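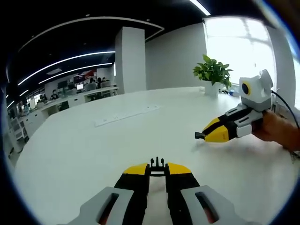 Robot club at Trarnholm is back on and this page is for anyone in years 5 and 6 who wants to know what we get up to. Short version: we teach a robot to tidy a pencil case. Longer version below. The robot doesn't know what a pencil is, or a rubber, or up, or down. So we show it. You hold a gripper in your hand, a bit like a grabber for litter, and do the job yourself. It has two fingers with yellow tips, and they pinch things. The other gripper has a camera on top in a boxy white and grey case with corners like ears. Most people want that one first. Take turns please.

What does the camera do?

It films while you work. Every go gets saved as a little video. Pick up pencil, put in case, stop. One go. The computer then looks at lots and lots of these and tries to find the pattern. Where was the pencil? Which way did the fingers turn? When did they close?

How many goes does it need?

Loads. Last July our team, called Novum, saved 700. Took ages. The first robot try after that missed the pencil and squeezed thin air, six times in a row. Then it got one!! Lots of shouting.

Why not just tell it what to do?

You can, sort of. "Move forward, close fingers, lift." Works fine if the pencil is always in the same place. But pencils roll. Move it a tiny bit and the robot grabs nothing. If it has seen pencils in lots of different spots it has a better chance of working out a new one. That is called learning from demonstration – a demonstration is when you show somebody how.

How to do a good go

Start with the fingers open.
Move slowly. Slower than that.
Try not to put your other hand in front of the lens.
Pinch the pencil in the middle, not the end.
Let go gently. No throwing, it learns throwing too.
If you muck it up, tell a helper and we delete it. Nobody minds.

Words to know

Gripper – the robot's hand. Ours has two fingers, some have more.
Lens – the round bit of a camera that light goes in through.
Data – all the stuff we save. Videos, mostly.
Cable – don't pull it. Dont trip on it either.

The Potgieter challenge

This is the bit at the end of term. Two teams, Novum and Weltetti. Each robot gets 90 seconds to put away as many things as it can. No touching once the clock starts. Last time Weltetti won becuase their robot managed the glue stick, and ours kept pushing it away. We have been practising glue sticks.

What to bring: a drink with a lid, hair bobble if your hair is long, one thing from your pencil case you don't mind lending. Not scissors, not compasses.

Forms go back to the office by 9 October 2025. Ask your grown-up to sign the second page as well, it's easy to miss.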